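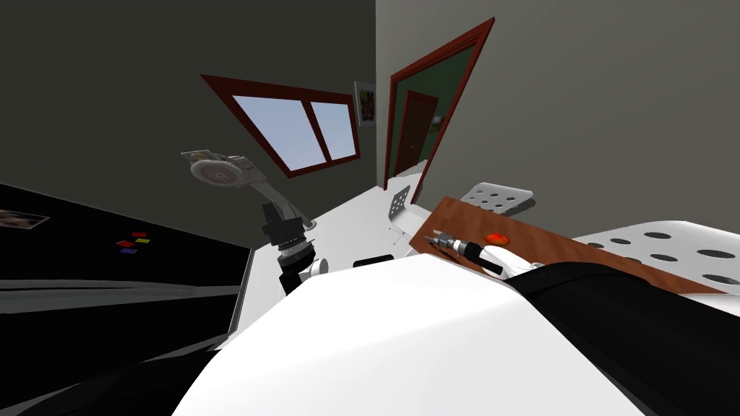
How often should a shared wooden cutting board be oiled? Once a month is enough for a board in daily use, and more often if the surface looks pale or feels rough.

Fondinley Residents' Forum > Shared Kitchens > Care of boards and knives

EHopkin_Office
Residents are reminded that boards in the Terkska and Montecinos kitchens are to be washed by hand, dried at once and stored upright. Food-grade mineral oil is kept at the front desk. Please direct questions to this thread.
Eirlys Hopkin, Housing Office

cuklow_224
With respect to the office, monthly oiling is excessive. The board in our kitchen at Cuklow was oiled twice last year and has no cracks. Heavy oiling leaves a film that attracts dust.
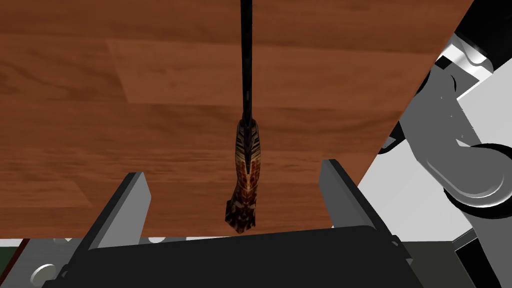 Dark knife blade, point up, with wood grain behind.

E_Karason
I must disagree with the previous member. A film forms only when the excess is not wiped off. Apply the oil in the evening, leave it overnight and wipe the board with a clean cloth before breakfast. I would add that knives left in the sink do more harm than any oil.
Ea Kárason, Montecinos

tenant933
May I ask whether the instructions could be posted in each kitchen? Several residents who moved in during February have not seen them.

EHopkin_Office
The office agrees. The following text will be placed on each refrigerator.

1. Wash the board in warm water with mild soap. Do not soak it.

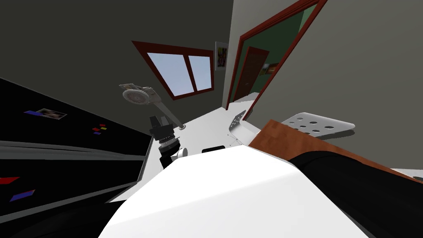

2. Dry both sides and stand the board on its edge.

3. Oil the board monthly. Wipe off what remains.

cuklow_224
I maintain my objection to item 3. "When the surface appears dry" would be the better wording.

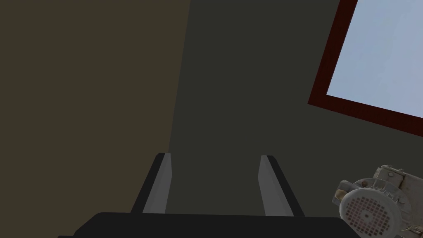
Two fingers with a wide gap, in a dim room.

E_Karason
I could accept that wording, provided the words "and at least every 5 weeks" are added.

EHopkin_Office
Both proposals have been noted. Item 3 stands as written until the next revision of the kitchen rules.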